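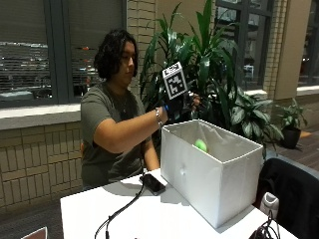 Bok-nam Shin wants to know how a glove can teach a robot anything, and whether the glove ever gets poorly. Good questions, both of them! Let's take them one at a time.

Robots are clever at doing the same job over and over, but picking up something new is hard for them. How far do you reach? When do you stop? So at Graltgate the robot arm, called Tak, learns by studying people. A person puts on a special glove and does an ordinary job, such as reaching into a box with a ball in it. The glove keeps a record of how the hand moves, and Tak practises with that record later on.

See the white cube on the back of the glove? It has black and white square patterns printed on it, a bit like a puzzle. A camera looks for those patterns. When the hand turns, the patterns look tilted or squashed to the camera, and a computer works out from that which way the hand is pointing. Very fast, too!

Now for the looking-after part, which is my favourite. A glove like this needs a check-up before every session, and here is how it goes at Graltgate.

First comes the cube. It gets a wipe with a dry, soft cloth, because one greasy thumbprint can make a shiny patch that confuses the camera. Then you give it a very gentle wiggle. It mustn't wobble at all. If the cube slips sideways, the computer thinks the whole hand has moved, and poor Tak learns to reach for the wrong spot. (Tak once spent a morning carefully grabbing the air next to a ball.)

Next come the cables. Run your fingers along each one and feel for kinks or nicks. Look inside the plugs for fluff. You would not believe how much fluff a plug can collect!

After that it's time for the hand test. The person wearing the glove holds still, then turns their hand slowly one way and back again, while someone else watches a drawing of a hand on the computer screen. The two hands should move together. If the one on the screen lags behind or jumps, out comes the glove again for another look at the cube.

Jae-in Ko keeps the repair book, where every little mend gets a number. The latest is number 229, a loose stitch near a thumb. Number 999 will get a cake.

Want to try it at home? Draw a bold black and white pattern on each side of a small box, using a different one for every side. Ask a friend to turn the box while you peep through a cardboard tube, and see if you can say which way it's facing just from the patterns. Then smudge one of them with your thumb and have another go.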